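Freelance subtitle and document translators wanted (Portuguese or Polish into English)

Hi! I run the language side of Brundier, a small translation shop in Aitken, and I'm looking for 2 freelancers to join us from September. We do a mix of things – instruction manuals, school records, training videos, the odd cookbook – and lately there's more of it than my current crew can get through without working evenings.

Most of what you'd start on is a job for Jallero. It's 536 short video clips with spoken notes, and each one needs English subtitles plus a one-page summary. The clips are short and the speakers are pretty clear, but they do ramble (bless them), so you need to be comfortable trimming a sentence down so a person can read it before it's gone.
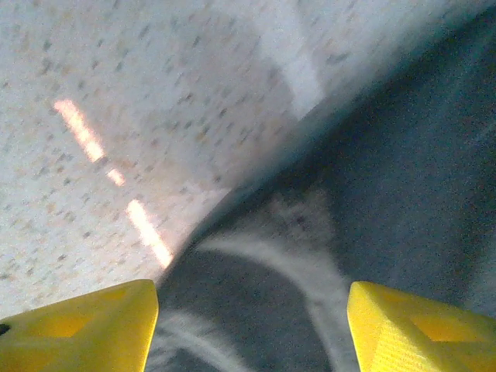 Two yellow gripper fingers, close up.

What I'm after: you translate into English and it's the language you write best in. You've done paid work before, a year or so is fine. I don't care much about degrees. If you have a certification, great, tell me, because some of our school and court paperwork does need a certified person to sign off on it.

We use a tool called Toravow for subtitles. You've probably never touched it and that's OK, I'll walk you through it on a call and you'll be paid for that hour. Our term list has 3279 entries right now and it's a little messy in the clothing section (is it "pants" or "trousers"? We say pants).

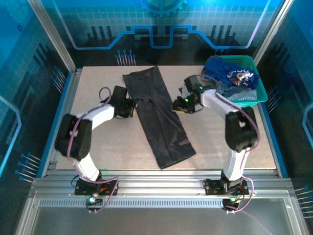 Everything is remote and you pick your own hours, as long as files come back by 5 p.m. Central on the day we agreed. I pay by the word for documents and by the minute for subtitles, and invoices go out the door within two weeks. Please put your rates in your email so we don't have to do that awkward dance later!

To apply, send me a resume and a sample of around 200 words, source and translation side by side. Please don't run it through a machine first, I want to see how you write. Put "Freelance" and your language in the subject line and send it to the jobs address on our contact page. I read everything myself and I'll write back either way, usually inside a week.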